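# 발표 메모: 책상 위 물건에 주소 붙이기

2019년 9월 24일 / Trenmont 사내 세미나, 34분 (질문 포함. 지난번처럼 넘기면 마이크 꺼진다고 함) 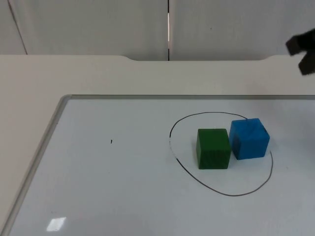 ## 1. 시작

- 인사는 짧게. 직함은 생략, 다들 메일 서명에서 봤음.
- 화면 띄워 놓고 3초쯤 가만히 있기. 그다음 질문: "이 나무 큐브 두 개, 정리된 걸까요?"
- 대답이 갈릴 것. 갈리게 둘 것. "초록과 파랑 둘 다 선 안에 있습니다. 제 기준으로는 정리 끝입니다."
- 줄 맞추고 싶어서 손이 근질거리는 분은 맨 앞줄에 꼭 계심. 눈 마주치지 않기.

## 2. 선 하나의 값

- 본론. 화이트보드를 눕히고 마커로 고리를 그리면 그 안이 '자리'가 된다. 수납함 주문서도 결재도 필요 없음.
- 동그라미가 달걀 모양이어도 된다. 왼쪽은 잉크가 흐려져 희끗한데 그래도 다들 안팎을 구별한다. (여기서 컴퍼스 농담. 반응 없으면 바로 다음 장.)
- 고리 안 아래쪽에 남은 공간 짚어 줄 것. 빈 곳을 보면 채우려는 사람이 있는데, 우리 부서에 특히 많음.
- Plovutgate 사무실 얘기: 물품 목록이 471줄이었고, 그중 위치 칸에 "거기"라고 적힌 게 21줄. 웃음 기다리기. "거기"가 어디인지는 아직 조사 중.

## 3. 선 밖의 것들

- 고리 왼쪽의 아주 작은 검은 자국 가리키기. 짧은 선 하나. "이건 무슨 구역일까요?"
- 표시가 하나 있으면 사람들은 뜻을 찾는다. Intarasuk 창고에서는 바닥의 테이프 조각 하나를 거의 21일 동안 다들 피해 다녔음. 누가 떼자 회의가 잡혔다.
- 그러니 구역을 그릴 때는 안 쓰는 표시부터 지우자. 지우개는 보드 옆에. 서랍에 넣으면 그 서랍부터 찾아야 함.

## 4. Plolter 양식 소개 (짧게!)

- 칸은 3개: 물건, 자리, 마지막으로 확인한 날. 색깔 칸은 뺐음. '하늘색'과 '파란색'을 두고 오후를 통째로 쓴 뒤의 결정.
- 시연하지 말 것. 지난번에 로그인만 보여 주다 끝났음.
- 11월 전에 각자 책상 한 곳만 해 보기. 서랍은 범위 밖. 제 서랍도 범위 밖.

## 질문 대비

- "테이프가 낫지 않나요?" → 오래 둘 자리면 테이프. 내일 바꿀 자리면 마커.
- "유성 마커로 그렸는데요." → 축하 인사 후, 영구 구역으로 등록.
- "큐브는 누구 건가요?" → 다음 질문 받기.

끝나면 불 켜고, 어댑터 챙기기.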